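Vistik publishes set-up routine for its simulated kitchen cell

October

Vistik has released the full set-up and upkeep routine for Navuneck, the simulated kitchen cell it uses to prepare handling tasks for a single Franka arm. The routine covers how the arm is placed, how the cameras are lined up and what is checked before a task is run.

Navuneck views with the gripper at the counter:
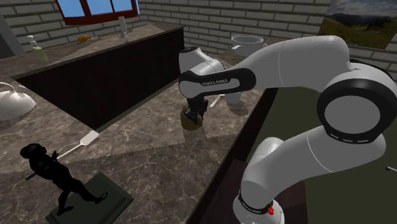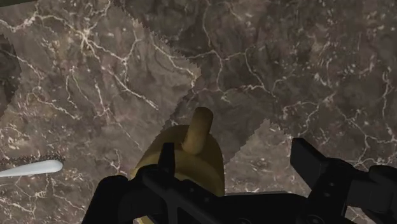
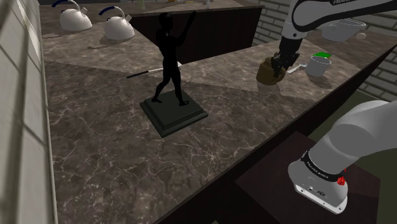 The routine was written by Jouko Heiskanen, who maintains the cell, after users at Stenel reported that the same task gave different results on different machines. The fault was traced to the base of the arm. An older file placed it 2 mm lower than the current one, and the gripper met small objects too low on the body.

"The arm did what it was told," said Heiskanen. "The base height was wrong in one file and right in the other, and we had no step that compared them. Now we do."

Under the new routine, the operator loads the base position first and locks it before any objects are added. The camera views are then set against the edge of the counter. Next the gripper is opened and closed three times with nothing between the fingers, and the finger gap is logged each time. If the readings differ, the gripper file is reloaded and the check starts again.

Objects are placed last. Any item that has sunk into the worktop or is hovering above it is put back to its stored height by hand. Shadow quality can be lowered on slower machines without affecting the contact settings.

The complete check takes 60 seconds on a standard workstation. Vistik ran it 2998 times before release and has included the logs in the download.

Danilo Manalastas, who looks after the cell at Stenel, said the fixed order had made faults easier to find. "We used to move the cup, then the camera, then the arm, and lose track of what we had changed."

The routine is available now to all Navuneck users. Those still on the Mulcahy version should update the base file before running it. Support requests should go to the Vistik help desk with the gripper log attached.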